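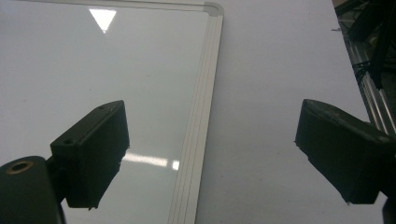
Category: Robotics demonstrations

The Gollport Open Day is a public demonstration of robot handling work held each year at the Stutow workshop in Gollport. It is best known for its tabletop program, in which two-fingered grippers are used on household and office objects in front of visitors. The event was first held in June 2016 and is run by Stutow with equipment loaned by Ghanem, a maker of aluminum rail and fittings.

Background

Stutow began as a repair shop for packaging machines. It moved into gripper design after taking over a small building on Pavthorpe Road, where the open day still takes place. The first event was meant for customers only and drew 44 people. The following year it was opened to the public, and attendance rose to 109.

The person most closely linked with the event is Digby Rewi, who joined Stutow as a machinist and later took charge of the demonstrations. Rewi dropped the slide talk that had opened the first event and put the tables in its place, so that visitors met the grippers as soon as they came through the door.

Tabletop program

Each table is given one kind of object for the day. Past tables have used cups, folded cloth, books, pens and whiteboards. The operator holds the gripper tool by hand and works through a set of short tasks, while a camera on the tool records the fingers and whatever lies in front of them. The recordings are later used to train a robot arm on the same tasks.

The whiteboard table is one of the older ones. A framed board is laid flat, with its writing surface facing up, and the tool is brought in low over it with the fingers spread. Tasks include taking hold of the frame, turning the board on the table and picking up a marker from its surface. A glossy board is considered a hard case for the camera, as it throws back the overhead lights as bright patches that move whenever the tool does. The pale surface also gives the software little to follow apart from the aluminum frame and its corner pieces.

The fingers are dark, blocky parts that are treated as wear items. Scuffs and rough edges are accepted as long as the two fingers still close evenly. Spare pairs are kept at every table, and a swap is often done in front of visitors.

2018 event

The third open day took place on August 1, 2018. The building can hold up to 360 people at a time, and entry was by timed ticket for the first time. Ghanem supplied new rail for the fixed stations, and a side room was used for a hands-on session in which visitors could try the tool themselves. Each visitor was given three attempts at a task of their choice. The whiteboard was the least popular choice in the morning but had a line by the afternoon — mostly children, according to the Stutow newsletter.

A total of 900 recordings were made over the day. Those from the hands-on session were stored apart from the operators' own, and Rewi later wrote that the failed attempts had been the more useful part of the set.

See also

Stutow
Ghanem
Pavthorpe Road workshop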